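**Kolen 511 towers: caddy fit and cable order**

**bgalang**

Refurbishing a batch of Kolen 511 towers for the Cunder office. 136 units, all the same board and the same blue plastic drive caddies. I want to settle the build order before I write it up for the second bench.

Current order: clean the case, route cables, fit the drive, fit memory, close. My main question concerns the drive. The caddy flexes enough that it can be started into the cage slightly twisted, and then it binds partway. I have been loading the drive with the board side exposed and keeping the caddy square to the bay by eye. 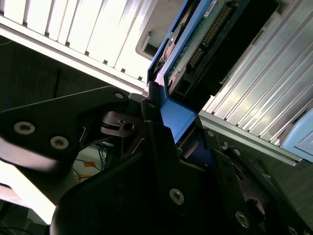 *Blue caddy with the drive in it, circuit board facing out, at the bay.*

Two caddies have cracked at a corner so far. I would like a method that does not depend on who is doing it.

**rbarredo**

Check that the pins on the side rails are seated in the drive's screw holes before you go near the cage. On this style of caddy you spread the rails, set one side, then let the other side close. If one pin is riding on the metal of the drive, the caddy is wider than the bay and will bind every time. People blame the cage. It is nearly always the pin.

**bgalang**

I check the pins. Both of the cracked ones were seated correctly as far as I could tell, but I will add it to the sheet as its own step.

**v_brandao**

What are you doing about the caddies themselves? On the last lot I handled (Seneviratne, different case, similar rails) a fair number of the plastics had taken a set from years next to a warm drive. You can't see it with the drive installed.

My check is done with the caddy empty. Lay it on something flat and see whether it rocks, then stand it up and look down the long edge. 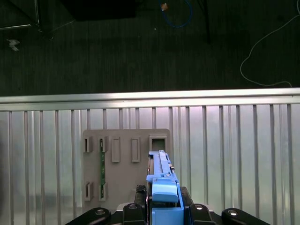
If it rocks on the flat side, it goes in the reject bin and I don't try to bend it back. Heat will straighten it for a day or two, then it returns to the old shape. Replacement caddies are cheap compared with pulling a drive twice.

**rbarredo**

Disagree on rejecting for any rocking. A caddy with a small bow pulls straight once four pins are in the drive. The drive is the rigid part. I only reject for cracks, missing pins, or a latch that does not return. By your rule I would have thrown out half of my last batch for nothing.

**v_brandao**

A bowed caddy that is pulled straight by the drive is a loaded caddy. That is where your corner cracks come from. bgalang has two of them already.

**rbarredo**

Two in 136 is not a pattern.

**bgalang**

To be fair, I have only done 17 machines, so it is two in 17.

I'll run the flat check on the next group and record which ones rock. On to the second part, cables. The thick black bundle is the one that causes trouble. It passes over the lower edge of the motherboard and down the side of the case, and if it drifts toward the cage it is in the way of everything else.

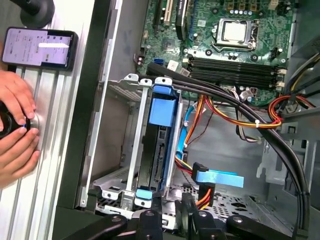

Does the drive cage need to come out before the memory goes in? The cage can stay where it is, provided the cable bundle is tied back clear of the slots and their latches.

That is how it reads on my draft sheet, anyway. Corrections welcome.

**angie_c**

Agree with the cage staying in. I would change the order, though. Memory before drive. Seating a module takes a firm push, and I don't like doing that with a drive already mounted in the same case. The drive should be the last part in and the first part out.

Also, don't cut the factory ties unless you have to. If you do, put the new one in the same place. The harness has a natural bend there and will fight you anywhere else.

**bgalang**

Memory before drive makes sense. Anything to watch on the slots?

**angie_c**

Open the latches fully, line up the notch, press both ends. Then look along the whole row from the side. A module that is not home sits a little proud at one end, and that is much easier to see before the side panel goes on. Blow the slots out first if the case was dusty.
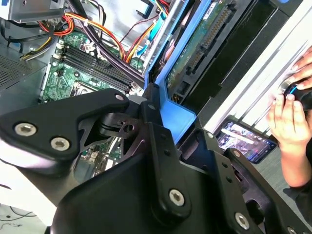
*Memory slots side by side on the green board, white latches at the upper ends.*

Keep fingers and tools off the CPU socket lever while you are in there. It is close enough to catch with a sleeve.

**rbarredo**

Seconded on the lever. I still fit the drive first and have had no failures from it, but I accept it is the weaker argument.

**bgalang**

Revised order:

1. Clean the case and blow out the slots
2. Flat check on the empty caddy, note result
3. Route and tie the cables
4. Fit memory, sight along the row
5. Drive into caddy, confirm pins
6. Caddy into bay, connect, close

Step 2 is a record only for now, no rejects on rocking alone. I'll post the caddy numbers when the next group is finished, probably in August.

**v_brandao**

Fine by me. Please log cracks by corner as well, front or rear. Mine were all at the latch end.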